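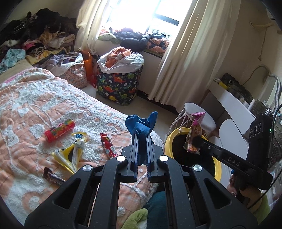
What order should I clear a bedroom in when the bed, the floor and one wall are all covered?

Trash first, then cloth, then everything that belongs in another room, and the floor last.

wnilsuwan
Posted 7:40 pm
Expanding on the above, which is the short form of what I posted in the August thread. The bed is the largest flat surface in most bedrooms, so it is the sorting table. It can't serve as one while there are wrappers on it. Bring the bin to the bed, take off all food packaging in one pass, and do not pick up anything else during that pass. Mixed passes are slower. You end up with a sock in one hand and a bar wrapper in the other and no single destination for both.

jchaiyaporn
Posted 7:52 pm
Disagree on trash first. If there is a clothes heap against a wall, the heap contains trash. You will do the trash pass, feel finished, then pull 4 more wrappers out of the heap an hour later. Cloth first, then one trash pass that is complete.

wnilsuwan
Posted 7:58 pm
The bin stays by the bed until the end. Later finds go straight in. The first pass doesn't have to be complete, it has to free the surface.

jchaiyaporn
Posted 8:03 pm
Then it isn't a pass, it's two passes with a gap.

wnilsuwan
Posted 8:04 pm
Fine. Two passes.

apinya_t
Posted 8:20 pm
Question on the bin. I have a round open one with no lid and it is small. Anything crinkly springs back up and it looks full at half capacity. Larger bin, or a bag?

nthammasiri
Posted 8:31 pm
Fold the wrappers. Flatten, fold in thirds lengthwise, tie in a knot if it is a chip bag. Cylindrical containers are the real volume problem. If it is cardboard with a metal base it may not be recyclable where you live, so check before you put it in with paper. Stand it upright in the bin and push the folded wrappers down inside it.

apinya_t
Posted 8:36 pm
Pushing them inside works. Thank you.

jchaiyaporn
Posted 8:44 pm
Check for contents before any of this. A snack pack with a clear window can be read at a glance. Foil can't, so squeeze it. Opened packs with food left go to the kitchen in a clip or in the bin, they do not go back on the nightstand. I had ants in the last apartment from one open bag behind a headboard and it took 41 days to get rid of them.

ahabte
Posted 9:02 pm
Textured blankets need a separate step. Chenille and anything with raised tufts holds crumbs at the base of the pile, and sweeping with the hand pushes them in further. Procedure I use:

1. Clear the bed completely.
2. Fold the four corners to the center, lift the blanket as a bundle.
3. Take it outside, open it pile side down, shake.
4. Upholstery nozzle on low suction, in the direction of the tufts.
5. Wash only if there is chocolate or grease. Cold, gentle, no softener.

Chocolate gets scraped off cold before washing. Do not rub it.

nthammasiri
Posted 9:10 pm
Step 4 is risky on loose chenille. The tufts are held in by the twist of the yarn and a nozzle with a brush strip will pull them. I lost a patch on a Flovard throw that way. Shake it twice and skip the vacuum.

ahabte
Posted 9:15 pm
Smooth nozzle, no brush strip. I should have written that.

apinya_t
Posted 9:24 pm
The heap is the part I can't start. Clothes and blankets mixed, clean and worn mixed, all the way along the wall. Do I smell test each item or wash everything?

wnilsuwan
Posted 9:33 pm
Remove the blankets first. They are the bulk of the volume and few in number, so the heap drops quickly. Then sort clothes into three: wash, fold, not sure. Not sure gets washed. Don't pair socks at this stage. Put singles in one bag and pair them after the laundry is dry.

jchaiyaporn
Posted 9:41 pm
I would wash all of it. Clothes at the bottom have been against the floor and an exterior wall. Sorting by smell takes longer than an additional load.

nthammasiri
Posted 9:47 pm
That depends on the machine. Mine takes a small load and runs for two hours. Washing an entire heap is several evenings and the clean half didn't need it.

ahabte
Posted 9:55 pm
Soft toys go in a pillowcase, tied, gentle cycle, air dry. If you find one in the heap, check the seams first.

apinya_t
Posted 10:12 pm
Bed is clear. Blankets are off the heap and in two bags. I was going to buy the Clusoteck shelf unit for the wall afterward so it doesn't pile up again. Anyone have it?

jchaiyaporn
Posted 10:19 pm
Wait until the heap is sorted. You don't know the volume yet. A stool or a chair next to the bed will also collect clothes, so if you have one, move it out of reach before you buy furniture.

wnilsuwan
Posted 10:26 pm
Agree with that one. Measure the folded stack, then buy.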